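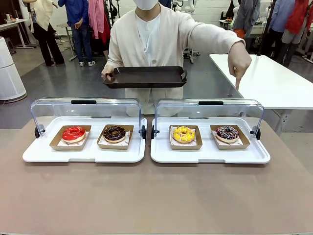
2021-03-06 | By Vija Laur

How to follow a recruit without losing your mind

I've tracked high school commitments for Griltham football for 12 years now, and I still get fooled every November! So my first tip – pick one player and stick with him. I started this year with a safety and his list of 14 offers (way too many to follow closely, so wait till he trims it).

Next, write down his official visits in order. The last one matters most, I think, though my friend Amedeo swears by the first. Then check who's recruiting him, and whether that coach is staying put.

Don't panic over predictions. They flip overnight, and a verbal commitment isn't signed paper anyway. Save your yelling for signing day – I sure do.

17 comments | 600 shares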